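5/29/18
Londel cell, bench 2. Entry by Haziq Gunawan

Food items into basket, continuing the set started in December. Target for this block is 3000 usable episodes across all food prompts. The counter read 3101 at close, but that includes the aborted runs, which have yet to be stripped out.

Setup

Table wiped and basket put back on the tape corners before the first run; tape then lifted. Wrist camera exposure locked. White balance also locked, after the drift found in the last block, where the table went from neutral to slightly blue between morning and afternoon. Overhead lights on full, blinds shut. Gripper pads not changed. Controller on the Rititz build, no changes to gains.

Teleoperation throughout. Recording starts when the arm leaves home and stops when it is back there. Operators were told to pause for a moment above the item before closing. The earlier policy tended to close while still descending, and I suspect it learned that from us.

Layouts

Positions drawn from the random sheet, one layout per episode. Items may be at any angle, but the avocado half stays cut side up for this block. Cut side down will be a separate prompt. Basket stays at the far right so that part of it remains in the wrist view on most approaches.

For the avocado approach the fingers are open on either side of the half, with the banana further up the table, bowed to the left, and plenty of bare white between the two. The pit is the strongest feature in the wrist view and sits slightly right of the middle of the half. Operators should line up on the outer rim and ignore the pit, otherwise the grasp will be biased to one side.
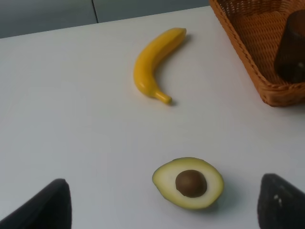

Problems

1. Avocado slips if gripped above the rim. It rolls on its back and ends up tilted. Lower the approach by 5 mm. Slips followed by a clean regrasp are kept and tagged "recover"; anything that leaves the table is aborted.

2. Banana grasps near the stem swing on lifting. Take it at the middle of the curve, fingers across the body.

3. Frame drops on the wrist stream, 166 episodes affected. Traced to the logging disk filling up. Sheikh script now clears the cache between runs. Affected episodes moved to the hold folder, not deleted.

4. Prompt text was inconsistent. Both "avocado" and "half avocado" appear in the log. Use "half avocado" from now on. Old entries to be corrected in one pass.

To do

Strip aborts and recount. Check the finger position log against video on a handful of the "recover" runs. Send the cleaned set to Butetti for the training run, with the hold folder left out. Ask whether they want the pause above the item trimmed or kept; my preference is to keep it.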